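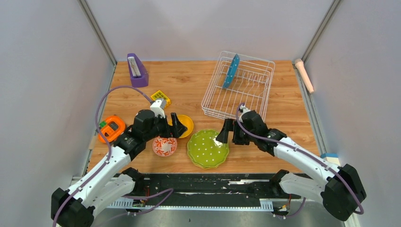
Henrik Albers wrote that he had the same handover fault last season and it came down to the homing pose on one arm, so check that before you touch any code.

Student Robotics > Build Help > Two-Arm Table > Ticket 614

3 min read

Status: open, partly fixed
Opened by: Razia Bukhari
Team: Staniforth
Task: dishes to rack, with handover

Problem

The right arm closes too early when the left arm passes it a bowl. Plates are fine because we don't hand those over, one arm takes them to the rack. With a bowl, the right gripper shuts short of the foot and pushes the bowl back toward the left one. The program then waits for a grip signal and times out after 60 seconds.

What we tried

1. Restarted the controller and homed both arms. No change.

2. Checked the homing pose as Henrik said. The left arm matched the sheet. The right wrist did not - it was off by a small angle, and Callum thinks it has been that way since July, when we swapped the joint. Re-zeroed it and saved. The gripper now lines up with the foot but still closes early.

3. Looked at the close command. It was set to fire at encoder count 1455. That number came from the Barkex practice file, which uses a taller cup. Changed it to 2000. Better on the plain bowl, still early on the patterned one.

4. Slowed the left arm on the approach.

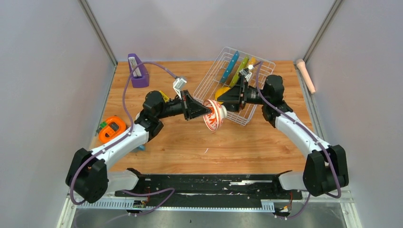 Bowl on its side between the grippers, rim to the left and foot to the right.

5. Read the log next to the stills. The close command goes out on the count alone and never checks whether the left arm has stopped. In the Kinanden version of the script there was a wait line before it. Ours is missing that line, probably lost when we merged the rack code.

Reply from Callum Crabtree

Put the wait back in and leave the count at 2000. Don't go back to full speed yet. Also check that the right wrist cable has slack with the arm reaching all the way in. I re-tied it after the zeroing and may have pulled it too short.

Reply from Razia Bukhari

Wait line is back in. The plain bowl passes over and goes in the rack. The patterned bowl went over once and slipped once. Cable has enough slack. Keeping this open until Shirley has run the full set at normal speed - she has the table next session.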